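Magazine > Features > Towns and Trades

The Ferry Timetable That Outlived Its Ferry

By Sunil Biswas

Residents of Kiradell still speak of the ten-past boat, although the crossing to Rønning closed in 2000. Shops on the harbor street open at hours set by the old sailings, and the school day ends when the afternoon ferry once tied up.

The town council reviewed the matter in September and chose to leave opening hours as they are. Its report found that about 100 households continue to plan meals, errands and visits by the former schedule — a habit passed to children who never made the crossing.

The bridge has brought clear benefits. Travel is faster, and winter storms seldom cut the town off. The report notes, however, that the waiting room served as a meeting place, and that its loss was felt most by older residents. 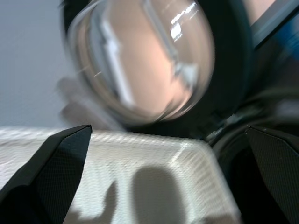

The council will consider two proposals for the waiting room this spring. Both would keep the original benches and the clock.

Last updated: Sunday, January 9, 2022

Contact the editors | © Stostach Magazine | Back to top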